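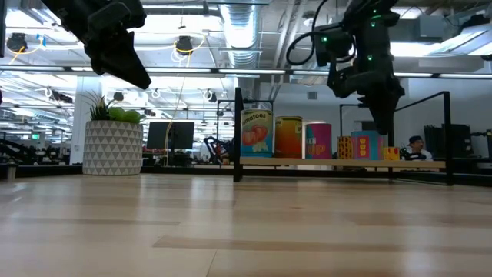
Durante mucho tiempo pensé que enseñar a un robot era un trabajo de programadores. Desde que entré en Gasora pienso otra cosa: es un oficio de las manos, y como oficio merece respeto y también un sueldo justo.

Quien guía los dos brazos a distancia para coger una lata de un estante repite el mismo gesto 100 veces en una mañana. El gesto parece igual, pero no lo es. Mi compañera Mwanahawa Shemweta duda un poco antes de cerrar la pinza, y esa duda queda grabada. El robot la aprende también – con nuestras virtudes hereda nuestras manías.

En el proyecto Barasa reunimos 452 demostraciones y muchos querían borrar las torpes. Yo me opuse y me sigo oponiendo. Una caja que se inclina y después se corrige enseña más que una caja perfecta. Elibariki Kaijage no está de acuerdo conmigo y prefiere pocos ejemplos, todos limpios. Lo hemos discutido dos veces sin llegar a un acuerdo.

Lo que pido es más modesto: que el nombre de la persona que mostró la tarea aparezca junto a los datos. En Biston ya lo hacen, y no les cuesta nada.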